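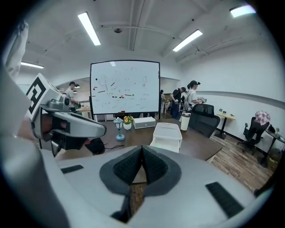
So I finally did something about the big table at work, and I have opinions now. Too many opinions for lunch, according to Hashini, so the blog gets them. We moved into the Herkitdale office in the spring, and the dark brown table came with the room. It's wood and it's heavy, and for months it was where everything went when you walked in with your hands full. Mail, chargers, somebody's bike helmet, the good scissors. These days it has yellow flowers in a white pot on it, and a little lantern with a light-blue base, and you can see the wood, which still gives me a small thrill at nine in the morning.

I should back up. Milagros Alarcón runs our Thursday planning meeting and she likes to stand at the whiteboard with a marker in each hand while the rest of us sit. The whiteboard lives right behind the table, on its own stand, so the table is what we all stare across for an hour. I once spent most of a meeting reading the side of a cereal bar box. After that one I asked if I could stay late and sort it out, and she said please, yes, take whatever time you want!

First I took it all off. Every single thing, onto the floor, in three piles: belongs to a person, belongs to a drawer, what even is this. The third pile was the biggest by a mile. Two keys on a ring with no label. A bag of rubber feet for some piece of furniture we don't own. Half a deck of cards. Arif Bhuiyan claimed the cards and wouldn't say where the other half was.

Then I wiped the wood down with a damp cloth and dried it right away with an old T-shirt, going with the grain. There were coffee rings. A tiny bit of mineral oil took care of most of them, and the one closest to the window I've decided to love.

Putting things back was the hard part. I'd bought a felt organizer online, a Zomari one with five pockets, and I hated it the second it was on the table. It looked like a shoe rack for mice. So that went home with Solveig for her yarn, and I went with one translucent white bin right at the front edge where people will reach for it. Markers and sticky notes, that's my rule. I like a bin you can sort of see into, because you know when it's filling up but you don't have to look at the mess in full color (my kitchen pantry is the same way and my sister makes fun of me for it).

The flowers and the lantern went to the left end, together. I tried the pot in the middle first and it was in everyone's way, and Milagros kept talking to us around the leaves. On the left they soften things up a little. We have exposed beams and long white pipes overhead and those bright rectangular office lights, so anything yellow down at table height helps a lot.

Bags are the one thing I haven't solved. They end up under the table, cords trailing out of them, and I've caught my foot more than once. I looked at hooks, but they'd have to go into the side of the table and I'm not drilling into that wood. If you've got a clamp-on kind that doesn't leave dents, please tell me which one!

And drinks. I was going to ban cups from the table entirely and then Hashini looked at me with such sadness that I changed it to lids only. So far people are sticking to it.

Next up is the supply closet, which has almost 800 pens in it and one working stapler. I'm going in on Thursday after the meeting, and Arif says he'll hold the door.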